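How to Fix a Kitchen Drawer That Sticks

We moved into our house in Otasstead with a full set of old wooden drawers in the kitchen, and I'll admit I spent the first winter just yanking on them. Then one Monday morning the silverware drawer stopped halfway and stayed there, and I finally sat down on the floor with a flashlight and a candle and learned how to do this properly. It's a friendly little job, and you can have a drawer gliding again in 30 minutes or so, with a cup of coffee going cold beside you.

What you'll need

A plain white candle or a bar of paraffin wax
Sandpaper, one sheet of medium and one of fine
A screwdriver
A vacuum with a crevice tool
A damp rag and a dry one
A pencil
Wood glue, only if a joint has come apart

Step 1. Empty the drawer and take it out

Take everything out first, even the takeout menus. Pull the drawer as far as it will come, then lift the front a little and ease it toward you. Most older drawers come free this way. If yours has metal slides, look along each side for a small plastic lever and press both at the same time (one usually goes up and the other down, which had me muttering for quite a while). Support the bottom with one hand, especially if it's a wide drawer.

Step 2. Clean everything

Vacuum the opening, all the way to the back. Crumbs love to settle on the runners, and I once found a whole birthday candle back there. Wipe the runners and the bottom edges of the drawer sides with the damp rag, then the dry one, and let the wood air out for 40 minutes before you go any further. Wax doesn't take well to damp wood.

Step 3. Find the rub

Look along the sides and bottom edges for spots that are shiny or darker than the wood next to them. Those are the places where the drawer has been dragging. If you can't find any, scribble pencil all along the edges, slide the drawer in and out a few times, and see where the pencil has smeared.
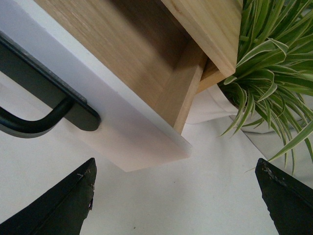

Does it matter what time of year you do this?
Late winter is best for waxing, but save the sanding for a humid spell. Wood swells in damp weather, so you'll see exactly how much needs to come off and won't take too much.

Step 4. Sand a little, then check

Wrap the medium sandpaper around a small block and take a few long, light strokes over each rub mark, going with the grain. Put the drawer back and try it. Still tight? Take it out and do a few more. I know it's tedious, all that in and out, but wood is a lot easier to remove than to put back! Finish with the fine paper and vacuum up the dust.

Step 5. Wax the runners

Rub the candle firmly along the bottom edges of the drawer and along the runners inside the cabinet. Go over each one 2 times. Slide the drawer in and out a dozen times or so to work the wax in, and wipe away any flakes. Please skip cooking oil - it turns gummy and collects dust, and you'll be back on the floor by April.

Step 6. Tighten the pull

While you're down there, snug up the screws on the handle from inside the drawer. A loose pull makes you tug crooked, and a crooked tug is how a lot of drawers start binding in the first place. Turn the screws just until they're firm.

If the drawer still sticks after all this, set it on a flat counter and see if it rocks. A drawer that rocks has gone out of square, and you may need to glue and clamp a corner overnight.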